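October 2018, Wednesday

Third day with the Skesach trial kit. Controller log cleared at start of shift so today's numbers stand alone. Firmware unchanged from yesterday.

Morning went to calibration again. The kit's routine wants the checkerboard shown in a fixed order and rejects the whole set if one view is poor. It does not say which view. Ran it twice. Second result accepted, residual lower than Monday's, so I kept it and wrote the transform to a separate file. The manual has the file path wrong on page 40. It also uses "base" and "world" for the same thing in one section and for different things in the next. Sent both to Llorente as the reseller. Reply came inside the hour, polite, no fix date.

License question still open. The price we were quoted in July covers one seat and 3 months of support. The seat is tied to the network card of the PC, so if the PC dies we have to ask for a new key. Flernon does not do this. Flernon also does not have a usable grasp planner, so the comparison is not simple.

Fulgencio Villanueva called at eleven from the Lamamura office and wants a yes or no by the end of next week. He asked for one number. I told him there would be three: picks per hour, failed picks per 1,000, and hours of my time to get a new part running. He said he would read the first one. Fine.

Afternoon, block test. The plan is 600 attempts in total, split over several sessions, refilling by hand when the bin is cleared. I am leaving the planner at its default settings for the first half. After that I will change approach angle limits only. Changing two things at once is how the Flernon trial turned into a mess and I still can't explain some of those results.

Cycle time is dominated by planning. Motion is quick enough at the reduced speed we are allowed without the full fence. The planner has a setting called "patience" which is a timeout in seconds, and below a certain value it returns no grasp at all and gives no message. I found this by reading the log file. It should be an error on the screen.

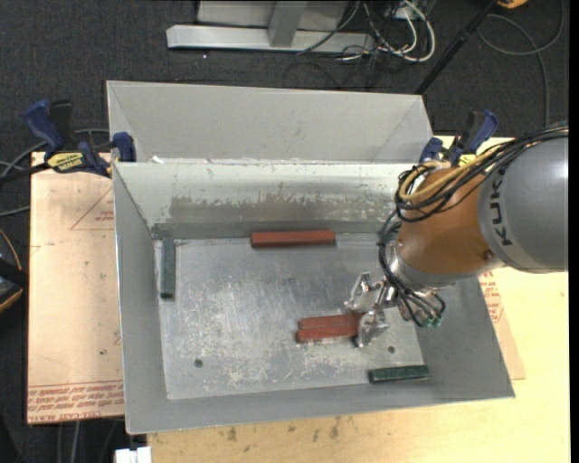
Grasp ranking is the part of the kit I came to test, and I am not yet convinced by it. The score seems to favor height and open space around a part, with little weight on which neighbor will be disturbed. Two red blocks touching along their length, with the fingers at their right ends, is the kind of case I want more of. The green one against the near wall and the long red one against the far wall are a separate question, since wall clearance is a different parameter and I have it at default. I will log wall cases under their own code so they don't drag the general figure down.

The bin floor model needs another look. The kit fits a plane and drops everything under it, and I want to know how it copes with scratched, shiny metal before blaming the camera settings. Will save raw depth with each attempt tomorrow. Disk space is fine.

To do: ask Llorente whether the key can be moved to a USB dongle. Export today's log before the nightly restart. Get the wall clearance units confirmed, the manual says mm and the config file reads like meters. Draft the table for Fulgencio with the time column filled in honestly, including both calibration runs.

Left at six ten.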